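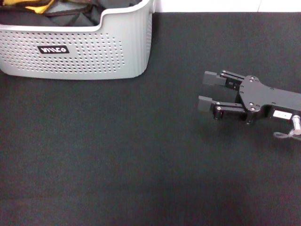 Tarar sibling notes — README

2348 short diary entries from parents raising a disabled kid plus at least one other child. Collected by Rafia Sandhu and Joar Tveit in Brenderham. Text only, one entry per line.

Fields: entry id, month, sibling age, body. Ages stop at 17.

Names swapped out by hand. Tahira Hayat rechecked 50, found nine misses, all fixed now. There are probaly more — tell us.

Don't use for diagnosis or for scoring familes.

To do: October entries, still missing sibling age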